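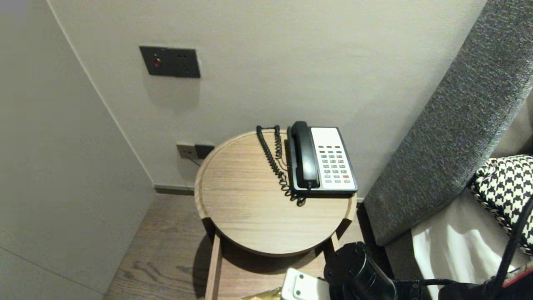
Irfan Ngui wrote to ask whether a hotel room still needs a phone by the bed when every guest carries one, and whether we would be in this business much longer. We get the question often enough that the answer has a place on this page. Guests call the front desk from the room phone. They call for towels, for a late checkout, for a doctor. Their own phones are on the charger, or out of minutes, or set up for another country. As long as hotels want that call to be easy, there will be a phone next to the bed and a table to put it on.

About Clellura

Clellura furnishes the bedside in hotels, inns and long-stay apartments. We supply the table, the phone and the cord, and we install them. We do not sell beds, lamps or carpets. When a hotel needs those, we work next to whoever is supplying them.

The company began as a repair shop for hotel switchboards and room phones in Bollbridge. A repair call usually meant moving a table to reach the jack, and many of the tables were in worse shape than the phones. We started fixing drawers while we were there. After a while customers asked us to replace the tables too, and furniture is now the larger part of the work. The repair bench is still open.

The tables

Most of our tables are round. A round top has no corner to catch a knee or a suitcase in the dark, and it fits the space between a bed and a wall without looking wedged in. We like a raised rim on the top. It keeps a pen, a ring or a pair of glasses from rolling off, and housekeeping can still wipe across it with one cloth.

Our own range is called Zorer. It comes in 2 heights, with or without a drawer. Customers choose the finish from sample boards that we mail out at no charge. Please look at the boards in the room where the table will stand, with the curtains open and again at night with the lamp on. Wood tones change a good deal between the two.

The phones

We supply corded desk phones. A cordless handset ends up under a pillow or in a laundry cart, and a corded one stays where it was put. The coiled cord should be long enough for a guest to lie down and talk, and short enough that it doesn't reach the floor when the handset is in its cradle.

Before phones ship, we ask for the hotel's dialing list and set the keys to match it. Faceplates can be ordered plain or with labels. We advise large print and few words.

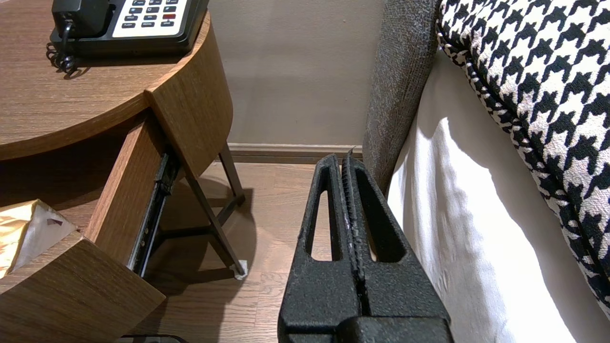

Clellura Company Book, page 3

Drawers

A bedside drawer is opened by someone who is half asleep, so it has to run without a hard pull. We fit metal slides at the sides and check each drawer with weight in it. A slide that drags can usually be cleaned or adjusted in the room. If it is bent, we replace the pair and leave the rest of the table alone.

Cords should hang clear of the drawer. Our installers pull each drawer all the way out with the phone in its final position, and move the phone if the cord catches.

Installation

Our largest job to date was the Govindasamy, a hotel of 145 rooms. We worked floor by floor between 10 a.m. and 3 p.m., after checkout and before the new arrivals. Old tables went down by the service elevator and were offered to staff before anything was hauled away. Smaller properties can usually be finished during a slow week. June is our busiest month, so please call early if you want work done before summer.

Care and repairs

Wipe tops with a damp cloth and dry them right away. Clean handsets and keys with a wipe that has been wrung out. Liquid cleaner sprayed onto a keypad gets under the keys. Cords pick up twists over time; unplug the cord at the handset end, let it hang and unwind, then plug it back in.

We keep spare cords, handsets, slides and drawer fronts for everything we sell, and for many phones and tables we didn't sell. Send us a photo of the label on the underside with your request.

Visiting us

The showroom and repair bench are at 1726 Mill Road, Bollbridge. Parking is behind the building. Ring the bell at the side door if the front is locked.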